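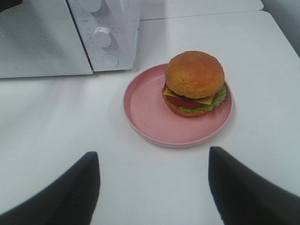

Photograph: Kelechi Onyeka, from the Plimberg product pages

The Plimberg is a tabletop training kit for robot arms, made and sold by the small firm Plarkwood. It is meant for people who already own an arm with a two-finger gripper and would like it to learn the ordinary business of a kitchen worktop: picking up food, putting it on a plate, opening a door, turning a knob. The kit takes in a set of tasks, model food and tableware to go with them, a recording program and a year of help by telephone or email. It does not come with an arm, a table or any appliances, a point on which a fair number of buyers have had to write in and ask.

Background

Plarkwood began as a maker of wooden jigs and display stands for cookery schools, and it was through the cookery schools that it came to know a good deal about pretend food. Kelechi Onyeka, who joined to look after the stands, started lending spare pieces to a friend's robotics evening class, and found that the same few items came back well handled while the rest were never unpacked. The class wanted things with a clear top and bottom, things that could be pinched without being spoilt, and above all things that everyone at home would recognise. The first Plimberg was put together from that list and went on sale one March, in a plain cardboard carton with a printed booklet.

A second edition followed, with clearer task cards and a rewritten program, and it is this edition that most owners have today. Earlier buyers were offered the new cards at the cost of postage, which was kindly meant and is still remembered fondly on the owners' mailing list.

Contents

The kit is built on 48 task cards, sorted into 5 groups that the booklet calls courses. The first course is nothing but reaching and stopping, and can feel rather slow to anybody eager to get going. Lifting and placing come next, then work with plates and bowls, then doors and knobs, and finally longer jobs in which several of the earlier cards are strung together. A typical card from the last course asks the arm to open a microwave, bring a plate of food to it, put the plate inside and close the door again.

Each card gives a starting layout, a finishing layout and a short paragraph of advice. The advice is pleasantly written and worth reading even by those who have done this sort of thing for years. On burgers, for instance, it suggests coming down over the bun with the fingers well apart and closing slowly, as a tall bun can roll if it is nudged from one side. For plates it prefers a grip on the rim, and allows that a shallow plate may take a good many tries. 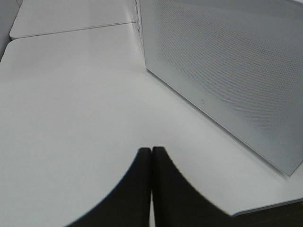

Setting up is left largely to the owner, and the booklet is relaxed about it. Any steady table will do, and two pushed together are quite acceptable so long as the tops are level. Plarkwood recommends a pale, matt surface and soft overhead light, with the larger appliance put in place first and everything else arranged afterwards. Once the layout is settled it should be marked discreetly with tape, so that it can be found again after the table has been cleared for supper. Most owners seem to manage the whole business in some 15 minutes.

The recording program, called Dastier, saves the movements of the arm together with whatever its cameras see, and sorts the attempts by card. An attempt can be kept, set aside or thrown away with a single key. It runs on an ordinary laptop, though long sessions fill up the disk faster than one might expect, and a separate drive is a sensible thing to buy at the same time.

Reception

Owners have generally been fond of the Plimberg. The booklet is often praised, as is the telephone help, which is answered by people who have worked through the cards themselves. The commonest complaint concerns the doors and knobs course, where the cards are written broadly enough to suit many different appliances and so fit none of them exactly. Beginners have found this discouraging. The owners' list keeps a growing collection of notes on particular microwaves and ovens to help fill the gap.

The price has also been grumbled about, mostly by schools. A shared licence was brought in later on, allowing 2 arms in the same building to work from one kit.

Related products

Okeke, a smaller kit from the same firm, covers the laying and clearing of a table. It uses the same program, and its cards can be shuffled in with those of the Plimberg.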